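Narncombe Holiday Lets
Changeover and Safety Checklist, Unit 5 (the upstairs one)
Completed by: Severyn Kobzar
Date of walk-through: 17/03/2019
Copy to: Timothée Hoarau, office

Marks used: OK, FIX (can wait until the guests leave), NOW (can't). The old form had a fourth mark, "Monitor," which meant we all looked at a thing until it fell off.

ENTRANCE AND STAIRS

Outside light: OK. It comes on when you walk up and goes off when you find your keys.

Door lock and spare key: FIX. Lock turns fine. The spare is in the key safe, and the code for the key safe is written on a sticker on the key safe. I have peeled off the sticker. Timothée, please change the code and tell me by phone.

Handrail: NOW. Bottom bracket has pulled away from the wall. January's sheet says "slight wobble, charming." It has moved past charming. I put in longer screws as a stopgap, but the plaster behind is tired and wants a proper anchor. No check-ins until that's done.

Stair treads: OK. Carpet tight, no lifted edges. Color still a matter for the conscience of whoever picked it.

KITCHEN

Smoke alarm (hall side of kitchen door): OK. Tested with the button, then tested again by my toast.

Fire blanket: FIX. Present, but hung directly behind the stove, so you would have to reach through the fire to get it. Move to the hook by the door. The hook by the door currently holds an apron reading "Segers Plumbing & Heat," and the apron can go in a drawer.

Extinguisher: OK. Needle in the green, pin in, tag current.

Stove burners: OK on all but the back left, which clicks for a long time before it makes up its mind. FIX. Gas smell: none.

Toaster: NOW, and already dealt with. The Suneo had a split in the cord near the plug that had been wrapped in what I believe was a Band-Aid. It's in my van with the plug cut off. Replacement budget is 50 dollars. I can bring change.

Knives: OK. Sharp enough to respect, stored in the block. The previous sheet asks us to "count knives." I would like to hear the story behind that one.

Under-sink cupboard: FIX. Child latch is fitted upside down, which stops adults and not children. Drain cleaner moved to the top shelf in the meantime.

BATHROOM

Hot water at the tap: FIX. Too hot at the basin. Mixer valve needs turning down, and it's behind the panel that needs the little square key. The square key lives in the office and has since we opened.

Non-slip mat: OK. Suction cups all grip. Getting it back up took both hands and some language.

Fan: OK if you define "fan" as a noise. It does pull a sheet of tissue to the grille, so it passes.

Outlet by the mirror: OK. Tripped and reset at the test button.

BEDROOMS

Main bedroom window: OK. Opens fully, stays open, closes without a hip. Latch stiff but honest.

Main bedroom lamp: FIX. Shade touches the bulb when it leans, and it always leans.

Kids' room, bed frame: OK. Went around every bolt with the hex key. Slats all seated. No sharp corners at shin height, and I checked that the usual way.

Kids' room, mattress and linen: OK. Mattress label legible, no tears, no sags. Sheet fits at the corners and isn't long enough to trail near the heater. 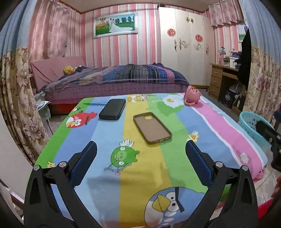 Kids' room, heater: FIX. The Bulton panel heater works and cuts out when covered, as it should (I used a towel and stood over it). It is too close to the foot of the bed, though. Slide it along to the other outlet. The floor there is clear except for a puzzle box with 808 printed on the lid, and I am not going to be the one who checks.

Kids' room, blind cord: NOW. Looped cord, hanging loose, no cleat on the wall. I have tied it up out of reach for today and will be back with a cleat. This was on the January sheet too, under "Monitor."

Kids' room, dresser: FIX. Strap is there. Strap is screwed to the dresser. Strap is not screwed to the wall, so at the moment it is a decoration.

Carbon monoxide alarm, landing: OK. Good for another 3 years by the date on the back.

OUTSIDE AND GENERAL

Balcony rail: OK. Leaned on it with my full weight, then thought about that decision for a minute.

Barbecue: FIX. Grease tray full. Whoever had it last cooked something with ambition. Sign about keeping it away from the siding has faded to nothing. Please print a new one, in a size a person might read while holding tongs.

House binder: FIX. Emergency page gives the address of Unit 3. If anyone calls for an ambulance from here, it will go to the wrong door and be very prompt about it. Swap the page before the next arrival. I would have marked it NOW, but I fixed it in pen as I stood there, so it is only ugly.

First aid kit: OK, minus the Band-Aids. See toaster.

OFFICE COMMENTS (T. Hoarau)

Handrail: Segers can send someone to re-anchor it. Unit blocked on the calendar until you sign it off.
Key safe: code changed. I will call.
Square key: found, in my desk, labeled "square key."
Apron stays. It was a gift.

Recheck needed: handrail, blind cord, basin temperature.
Signed: S. Kobzar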